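Surnby > Company > About us

Reading time: 3 min

Search this site Type a word and press enter

About Surnby

We make examples. If you build robots that are meant to learn by being shown, somebody has to do the showing, many hundreds of times, in a tidy hand and with decent notes. Most robotics teams would prefer it to be somebody else. We are somebody else.

Surnby began in a former carpet showroom with two robot arms, a kettle and a firm belief that the hard part would be the software. The software took a summer. Deciding what counts as "putting a cup away" took until the following July, and we still reopen the matter when a new customer arrives with opinions.

There are 13 of us now. Most of us operate the arms. The rest check what the operators have done, write it up, mend cables and answer emails asking whether we could have everything by the end of the month.

What we do

A customer sends us a list of household jobs. We turn each job into a written task, set a table for it, and have an operator guide the arms through it by hand from the next bench. The arms' movements and the camera views are saved together, so that a learning system can later work out which had to do with which. One go at a task is called an episode. An ordinary order is 300 episodes per task, and by the end of one the operator has usually developed strong feelings about spoons.

Every episode gets watched by a second person, who marks it as clean, usable or rejected. Rejected episodes are kept in their own folder with a short reason. Customers used to ask us to delete them. Several now ask for them first, a failed grasp being quite instructive if you know that it failed.

We do not train the models ourselves. We tried once, and the result put everything in the sink.

How we set a table

Our task book has 66 kitchen tasks in it, and each comes with rules on what may move between episodes and what must stay put. A system that has only ever seen a plate in one spot learns the spot and ignores the plate. So we shift things, turn them, swap one colour for another, and add objects the task has no use for at all.
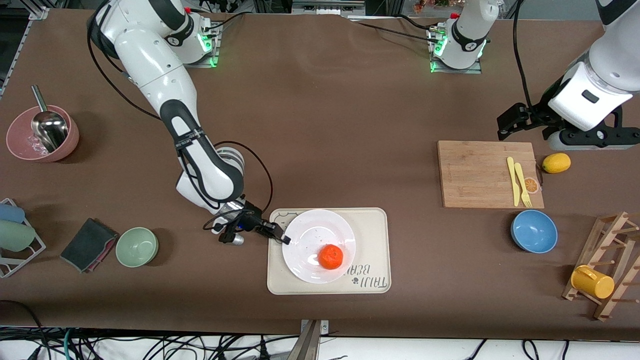
Clutter is the part visitors query most. They expect a clean bench with one object on it, and we do run those for the first few episodes of anything new. After that the table fills up, on the grounds that kitchens do. A piece of fruit on a plate is a fair grasping problem by itself. It becomes a better one when there is also a lemon over by the chopping board and a flat orange slice on the board's edge, so that "pick up the orange" needs a bit more thought than "go for the bright round thing". The lettering on the tray can be upside down for all we care. Real trays are rarely put out to suit the camera.

Our projects

Trultel is our two-armed tabletop collection, and the one most customers come to us for. Bikness is the checking tool we wrote for ourselves, then reluctantly tidied up for other people. It plays episodes side by side and lets a reviewer reject one with a single key, which has proved popular. Beyene is newer and deals with cloth. Some 33 episodes of it have passed review so far, and we would ask you not to enquire about the fitted sheet.

Working with us

We take small orders, and we like a trial batch before a big one. Send us your task list, your preferred file layout and a plain sentence on what you would call success. If the sentence runs to a page, we will ring you.

We also take on new operators when there is bench space. No robotics background is needed. Patience is, along with a willingness to put the same mug on the same peg before lunch and again after it.

Page last updated Dec 12, 2022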